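3.2 Table Setting and Utensil Storage

The second part of the Clunditz household study concerned small items that are kept together in one holder and taken out in groups. Chopsticks and similar thin sticks were chosen for this part. They are light, they roll easily, and once they leave the holder they rarely come to rest side by side. Each of the 40 table sessions used a cloth-covered table, and 266 separate placements were recorded across all sessions. Following Jin, a group of sticks was treated as a pile when at least 3 of them touched or crossed.
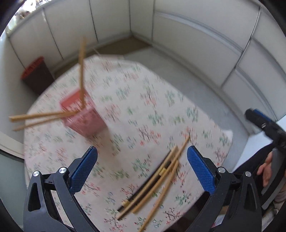
Why was a tablecloth used in every session?
A cloth slows rolling, so sticks stay close to the point where they land and the shape of the pile can be compared from one session to the next.

Figure 5. Thin wooden sticks and one dark chopstick lying in a loose pile on a floral tablecloth, with a red container tilted above the table.

Piles on cloth were coded for direction, crossing, and color. Where most sticks shared one direction, as with the diagonal pile in Figure 5, the pile was coded as aligned even if single sticks crossed it. Dark and light sticks were recorded separately, following the Rurus coding guide. Sticks that remained in a holder were left out of the pile count and entered under storage. The Fakamside sessions, which used a bare table, are reported in the next section.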